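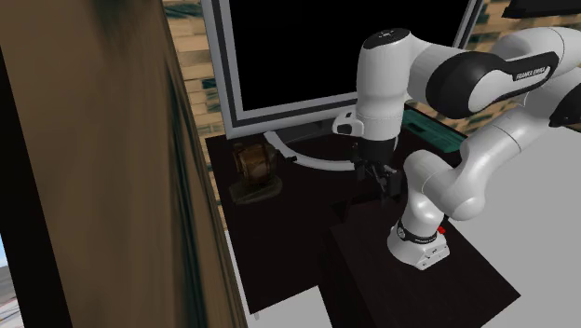 *Dernière modification de la page : février, 17 h 40 — M. Tak*

## Rapport d'avancement : inventaire des archives sonores du fonds Piltton

À l'attention de Ju-won Ha, fondation Dreneck

Depuis le rapport précédent, nous avons continué le transfert des bandes magnétiques du fonds. À ce jour, 60 bandes sont numérisées et vérifiées à l'écoute. Il reste 28 bandes, qui demandent plus de soin : le support est devenu cassant et les collures anciennes se détachent au passage.

Les bandes transférées contiennent surtout des chants de travail et des récits de pêche. L'écoute prend plus de temps que je n'avais prévu, parce que les locuteurs mélangent souvent le dialecte de la côte et la langue standard. J'ai donc choisi de noter d'abord le thème et le lieu, et de laisser la transcription complète pour l'étape suivante.

### Difficultés

Deux bandes portent la même cote. Le registre papier ne permet pas de décider laquelle est l'originale — je les garde séparées, avec une note dans la fiche.

L'atelier Cha a réparé le magnétophone principal, mais la vitesse reste légèrement instable au début de chaque lecture. Nous laissons maintenant tourner l'appareil avant de commencer, et les derniers fichiers sont corrects.

### Catalogue

Les fiches sont saisies dans Sikix. Le champ « interprète » accepte désormais plusieurs noms, comme vous l'aviez demandé. Les noms de lieux doivent encore être harmonisés : un même village peut apparaître sous son nom ancien et sous son nom actuel.

### Budget et suite

Les dépenses suivent le plan approuvé, sauf le poste des boîtes de conservation, dont le prix a augmenté. Je vous prie de bien vouloir autoriser un transfert depuis le poste « déplacements », qui est peu utilisé.

La prochaine étape est le nettoyage des bandes fragiles. Je vous enverrai le devis dès que je l'aurai reçu.

Myung-ja Tak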